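### 3.2 Where the household notes are kept

In the Jirnside study we asked families to write down their food purchases for 11 weeks. The record was kept on paper, in the place where the family already left its messages. For most homes this place was the kitchen, near the counter, and in three homes it was a shelf by the front door. We did not give a printed form, because in the earlier Wavel trial the form was often filled in one evening for the whole week.
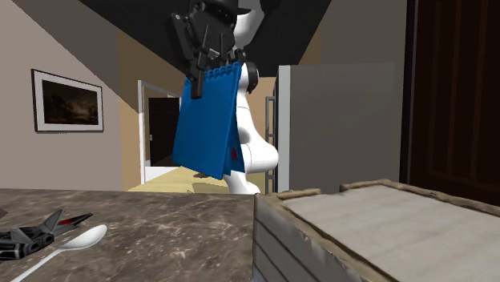 **Figure 2.** A blue spiral-bound notepad in a kitchen.

The entries made in the kitchen were shorter, but they were made more often. Families who wrote there missed six entries on average during the full period, while families who wrote by the door missed nine. The difference is small and we do not want to build too much on it. Still, it agrees with the observation of Szulc, that a record is better kept when it lies close to the activity it describes.

A second point concerns handwriting. When more than one adult made the entries, the prices were often left out - the names of the goods almost never. We have therefore treated the prices as incomplete, and in Section 4 only the kinds of goods and the order of purchase are compared.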